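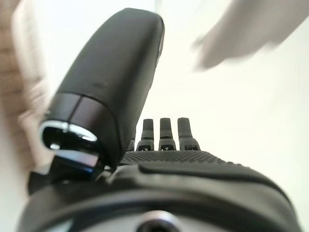
In May I started to write a newsletter for my small translation office in Ukley. Before this I only sent offers, and people did not answer them. My friend Lenka Štěpánek told me to write one letter every 3 weeks, always to one kind of reader, and to put the price at the end.

I had 31 addresses, most of them old clients. For the first letter I wrote 600 words and it took me two evenings. I think it was too long. Now I stop at one page, and I read it aloud before I send it, which helps me very much with the articles (a, the), my old enemy.

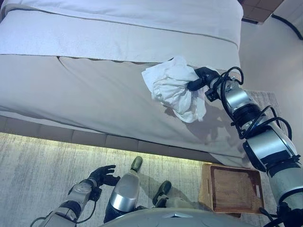

White cloth against the side of the mattress.

After the fourth letter, 8 people wrote back. Viera Koubek from Wendgate asked for a quote for her whole catalog. Two others only wanted to say hello, but I was glad for these too.

I still don't know what to do with subject lines. The short ones feel rude to me, and the polite ones are cut on the phone. If you have a good method, please write it in the comments.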